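Grateo 2 adds shelf-aware planning for kitchen tasks
September 2026

Rutherford has released version 2 of Grateo, its motion planning package for robot arms that work in cabinets, drawers and appliances. The main change is a new planner mode for narrow, stacked spaces, with a refrigerator as the first supported setting.

Earlier versions treated a refrigerator as one box with obstacles in it. The new mode splits the inside into separate volumes, one for each shelf, bin and door bin, and plans the wrist angle for each volume before it plans the rest of the arm. The open door is tracked as a moving part, so a path is checked again if the door angle changes while the arm is inside.

Transparent parts get their own handling. Glass shelves and clear bins often leave holes in a depth image, and the old planner read those holes as free space. Grateo 2 fits the known shelf model to whatever edges the perception module finds, then fills in the surface. Users who don't have a model of their appliance can draw one in the scene editor, though the release notes say this takes some patience.

Rutherford tested the release on 1554 simulated tasks in the Helthorpe kitchen set. The old planner returned no valid path on 173 of them. The new one returned no path on 23, most of which asked the arm to reach the back of the lowest compartment past a partly closed door. Planning time went up slightly on tasks in open space, and the company suggests leaving the new mode off for countertop work.

The perception module now reads from a wrist camera as well as a fixed one. The close view is used for a last correction before the fingers close, mainly on round or uneven items such as produce. It can be turned off in the config file. Recorded runs can be played back from either view in the updated viewer, with planned paths drawn over the picture or hidden.

Two views from the simulated refrigerator, the second with a potato and a garlic bulb in a tray:

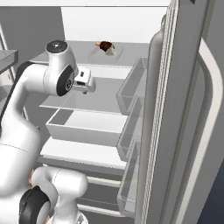
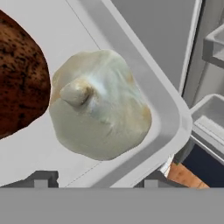 Availability and known issues

Grateo 2 is a free update for current license holders. Scene files from version 1 open without changes, but saved paths must be planned again. A connector for the Fukura controller is included as a beta and does not yet support force limits. Rutherford lists two open bugs: the viewer can freeze on logs with more than 1000 steps, and door bins are sometimes placed at the wrong height when a model is mirrored for a left-hand door. A fix for both is planned for February.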